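Storing Boots and Sandals on a Two-Tier Stand
Entryway and Closet > Shoe Storage > How-To
Posted by Despina Gkikas, 12 Feb 2024

A two-tier stand holds one pair of shoes under the lid and one pair on top of it. The method below is for one pair of lace-up suede work boots and one pair of strappy dress sandals. It works on any light plastic stand with an open front and a flat top, including the small units sold by Stolline and Jondale.

Total time is some 20 minutes, excluding drying time if the boots need it.

What you need

One two-tier stand
A clear, flat table
Suede brush, medium bristle
Suede eraser
Soft dry cloth
Acid-free tissue
Painter's tape, if the shelf needs a label

Before you start

Bring the boots to the table first. They are the bulkier pair and they determine how much room is left for everything else. Set the stand at the back of the table and keep the front half free for brushing.
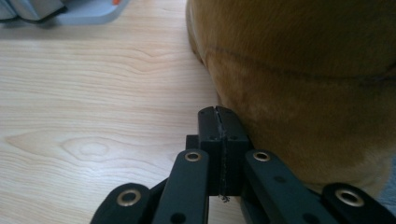 Soft tan pile and seam at close range. Brush each panel separately, up to the seam line.

Step 1. Check the suede

Press a dry cloth against the toe, the heel and the collar. If the cloth picks up moisture, stop. Stuff the boots with plain paper and leave them at room temperature overnight. Do not use a heater or a hair dryer. Brushing damp suede pushes dirt into the nap and flattens it.

Step 2. Brush the suede

Brush in one direction with short strokes, from the collar down to the toe. Go over the seams with the edge of the brush. Work on shiny spots with the eraser using light pressure, then brush again to raise the pile. Heavy grease marks will not come out with an eraser and need a suede cleaner, which is covered on a separate page.

Leave the laces threaded. Loosen them by two or three eyelets so the tongue can be pulled forward and the inside can air out.

Step 3. Measure the lower tier

Measure the clear height between the base and the underside of the lid at the front opening. Low-heeled sandals usually fit. Work boots usually do not. If the boot collar has to be folded to get it in, the opening is too low, and the fold will turn into a permanent crease.

Measure the width between the front supports as well. Two sandals side by side need a small gap between them so the straps do not catch.

Step 4. Load the lower tier

Place the sandals side by side with the toes toward the opening. Slide them back until the toes clear the front edge of the lid. Boots stay outside the stand, one to each side, until the top is ready. 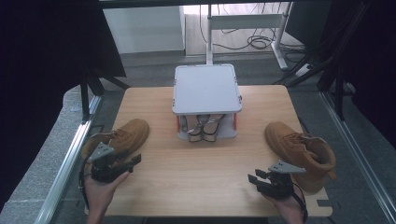 OPTIONAL: CLEANING THE SANDALS

Take the sandals back out if they have not been wiped since last worn. Undo the buckles before handling the straps. Wipe the footbed with a cloth that has been wrung out well, then dry it with a second cloth. For rhinestones, use a dry soft brush and no liquid. Water can get behind the stones and weaken the glue.

Check the following:

Stones that move when touched
Strap ends lifting from the sole
Buckle pins that do not return to center
Grit along the edge where the sole meets the footbed

Lay each sandal on its side to look at the sole and the heel.

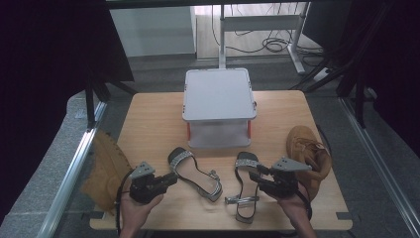 A loose stone should be reset before storage. Apply a very small amount of jewelry glue with a toothpick, seat the stone, and leave the sandal flat for the time given on the tube. Fasten the ankle straps on the first hole when finished. A strap left open tends to hook on the neighboring shoe.

Step 5. Decide what goes on top

Use the top for the pair worn most often. In winter this is normally the boots. From late spring through September it is normally the sandals, and the boots move to the closet floor or a box.

The top must be level. Push down on each corner in turn. If the stand rocks, reseat the supports before loading it. Boots placed on top should sit with their full soles on the panel. If the heels hang over the edge, the panel is too small for that pair.

Step 6. Protect metallic straps

Metallic finishes scratch when they rub against each other. Put a folded sheet of acid-free tissue between the two sandals and a loose roll under the straps. Replace tissue once it has torn or frayed, and pick out any scraps left around the shoes. Pull old tape off slowly at a low angle.

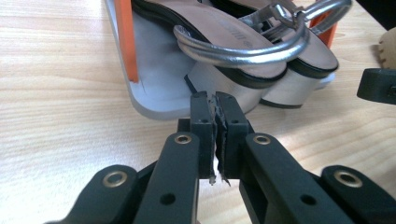
Step 7. Move the stand into place

Carry the stand empty and reload it where it will stay. Keep it out of direct sun, which fades suede unevenly, and leave 5 cm behind it for air. Brush the boots again before they go back on.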